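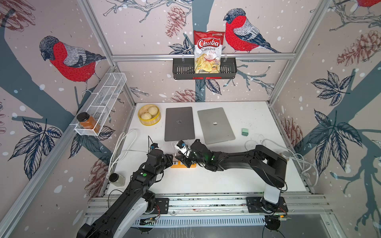
Wallpaper by Post: Your Questions Answered

Hello, and thank you for stopping by! We get a lot of letters and emails at Drillton, and most of them ask the same few things, so Romana has gathered the answers in one place. If yours isn't among them, do write to us.

How many rolls will I need?
Measure the width of each wall and the height from skirting board to ceiling, and send us both. We'll work it out for you and include enough to match the pattern at the joins. Papers with large birds and branches need more spare than a small sprig does, so please don't be alarmed if our figure comes out a roll higher than your own.

Can I order a sample first?
Please do! You can have up to 4 samples at a time. Pin them up and look at them in the morning and again with the lamps on – pale pinks and beiges can change a great deal by evening.

Do you have many winter designs?
We list 137 designs at the moment, and the winter birds have a page to themselves. Mirier is our busiest range and Wanen the quieter one, mostly leaves and bare trees, which Jarmila Procházka drew for us over one very long winter.

Can I hang it over old paper?
We'd rather you didn't, I'm afraid. Strip the wall, fill any holes and let everything dry properly. Fresh plaster wants a good deal longer than most people give it.

Is it suitable for a bathroom?
A cloakroom is fine. For a room with a shower, ask us for the Paulík finish, which can be wiped with a damp cloth (no scourers, please).

What if I change my mind?
Unopened rolls can come back within 30 days. Keep the labels on, as we need the batch number – and do check that all your rolls share the same one before you cut anything.

Who do I write to?
Romana Šindelář reads everything that comes in and usually replies by four in the afternoon. We close for a fortnight in July, so be patient with us then.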